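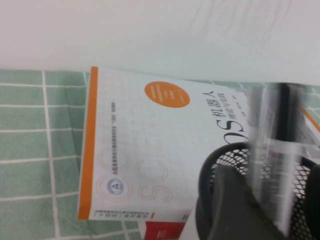 27/06/2022

Wrist camera pose estimation, pen holder task. Branch is pelgate-percep, same checkpoint as before.

Changed the depth filter so clear plastic no longer gets thrown out as noise. The old version dropped any point with low confidence, so a transparent pen came back as a black cap floating over nothing. Now low confidence points are kept if the color mask agrees. Ran 40 trials. Pen axis was found in all but 11 of them, and most of the misses came while the wrist was still moving.

Motion blur is the next problem. Two options:

- wait 90 ms after the arm reports stopped before using a frame
- score each frame for sharpness and skip the bad ones

Trying the wait first. Štěpánka prefers the score and may be right, but it needs a threshold and the mesh of the holder throws it off.

The grid on the tablecloth still gives false edges in the line detector. Book covers with stripes do it too. Raised the minimum gradient, helped a little. Left the old value in the config, commented out.

Planner log is full of repeated transform warnings, 1,000 lines per run. Timestamps from the gripper node are behind. Branislav is looking at the driver.

To do: rerun with the wait, save the rejected frames, ask Zdeňka where the September calibration file should go.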